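31 Aug 2021

Small update from my desk

In June I moved to a flat near the harbor, and only now I have the feeling that I live in it. The rent is higher, but the way to work became shorter by 70 minutes every day. I use this time for reading in the kitchen, and for the blog I have used very little of it, sorry for that.

I also finished sorting my old notes from the language course at Lindqvist. There were 307 pages. I kept 128 of them, mostly the grammar, and the rest went to paper recycling.

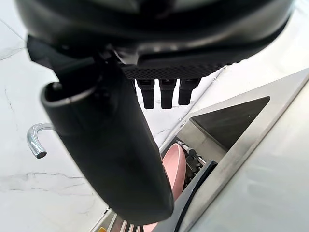 Black on black, seen very close.

The next plan is to read six novels in English before winter, without a dictionary on the table. The first one is slow, because the author likes the sea and I do not know the words for ropes. If you know an easier book, please write it in the comments.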